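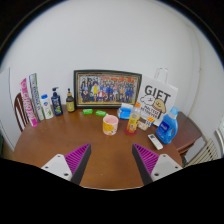 Vol. 5, No. 2, p. 118

4.2 Planning over tabletop clutter

Sundudetti, our planner, scores a grasp by the free space left for both fingers. A mug with open table around it is a lovely easy case; bottles standing close together are where the fun starts — and where Hendricks, our older planner, stalled. We replayed 461 recorded approaches. 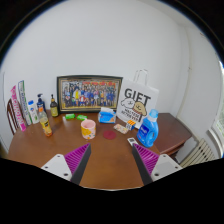 Figure 2. Wrist view of the tabletop, fingers open.

Once a grasp is chosen, the controller tracks the target in the wrist view alone.
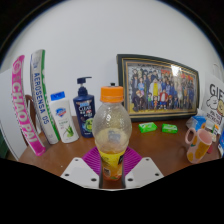 Does the planner need a depth sensor? Wrist video and the finger width are enough for every result in this section.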